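3.2 Time alignment of the two camera streams

The policy takes two views as input, one from a wrist camera with a fisheye lens and one from a fixed camera facing the table. The two streams run on separate clocks. In the first version of the Levgate logger we paired frames by arrival time on the host, and a frame that was held in the driver queue was matched with an arm pose from a later moment. The policy then learned a small lag that was different in every session.

We now stamp each frame in the driver and interpolate the joint states to that stamp. The offset between the clocks is estimated at the start of a session from a short wrist rotation, following the procedure Doležal wrote for the Gasdale cell. Pairs whose residual offset is above 14 ms are dropped. Of the sessions recorded through November, 217 passed this check and were used for training.

Motion blur is a separate problem. Wrist frames blur whenever the arm moves quickly near the mat – often the same frames in which the target is closest to the fingers. We do not remove them. Instead, a blur score is computed for each wrist frame and passed to the fusion layer, which can then put more weight on the fixed view. Fisheye frames are fed in without undistortion, and the dark border is masked before scoring.
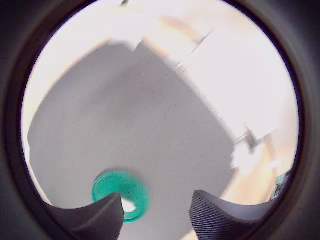
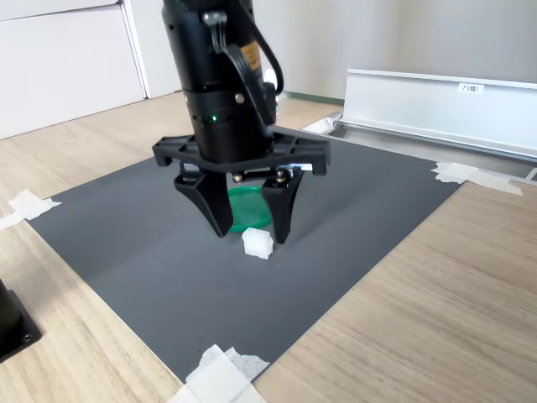
Figure 2. Input views, both with a green object near the gripper fingers. First: wrist camera, with motion blur. Second: fixed camera, with the arm over the taped mat.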